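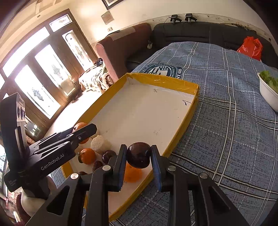 A plum-like fruit held between the finger pads, just clear of the tray floor.

Home build gallery: the fruit tray

This page covers the sorting tray part of the Dizon build. Dizon is the name I gave to the whole project, which I have been working on at home since December, mostly in the evenings. The arm itself is on another page. The pictures here are about picking things up by hand with the grippers and working out what the tray should be like.

The grippers are worked by hand, one on each side. The idea is to do a job with them yourself, many times over, before asking a motor to do it. If I can't pick up a plum with two fingers and a pair of pads, there is no point writing code for it.

The tray is cardboard with a white floor and yellow tape round the rim. The first one I made was deeper and the fingers kept catching on the wall when I came in at a low angle. A shallow one is better. The tape stiffens the edge and gives a clear line to aim for. The pen marks are from the first day of measuring and I have left them on.

Working on the bed puts the tray at a good height for kneeling. The blanket also gives a bit, so the tray tips slightly if you press down too hard, and you learn to stop pressing. I did try the workbench at Brirnside, the shared workshop I use on a Tuesday, but the bench there is too high for this job and I was lifting my elbows the whole time. After 30 picks my shoulders ached.

Round fruit is harder than I thought it would be. A plum has to be taken at its widest part. Go in too high and it drops out of the bottom, too low and it rides up. An orange is more forgiving because the skin has some grip to it. I keep the pads parallel for as long as I can and close slowly.

My notes so far cover 775 picks, all written in a notebook and then typed up. Of the last full set of 121, I dropped 27. Most of those were dropped on the way out of the tray and not on the first lift, so the next thing to look at is how fast I move sideways.

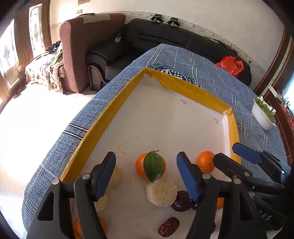 Mixed sets are slower. With tangerines only, you get into a rhythm and stop looking properly. Put bread and dates in with them and every pick needs a different opening. The bread is the one to be careful with. It is crumbly, and squeezing it as hard as a tangerine will break pieces off the edge. Dates are small and wrinkled, and I find it easier to take them across the short side.

Leaves are a nuisance. If one is lying over the fruit I try to come in from the side where it isn't, or turn the wrist so that the pads miss it. I haven't decided whether the finished machine should be expected to cope with leaves or whether I will just pull them off first.

Spacing matters more than the order. Two things touching each other are fine if one can be pushed away with the outside of a finger. Three in a bunch usually means using the second gripper to hold one back, and that is a lot to ask of a machine with a single arm. For now I note down which picks needed both hands and leave it there.

Still to do on this part:

Cut a second tray the same size, so that there is somewhere to put things down.
Try the softer pads from Domley against the ones I have now.
Repeat the plum set with slower sideways movement.
Type up the rest of the notebook.

The drawings for the arm bracket are in the Flornivska folder, along with the wiring list. The bracket page will go up when the second version has been printed and fitted.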